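How many spare finger pads should we budget for with hand-held grippers?

We're planning a second pair for the Eltley office and I've 332 pounds left for spares -- do I put it all into the soft pads, or keep some back for cables?

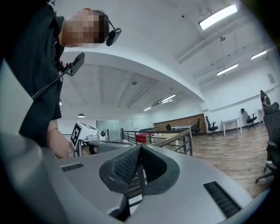

Shamim Tanoli
Split it, I'd say! We ordered 17 pads from Hudec last October and still have a drawerful, bless them, but the cables went one after another and we were forever reordering.

Tyson Thibodeau
Depends on hours. Ask for a price on 100, it may drop.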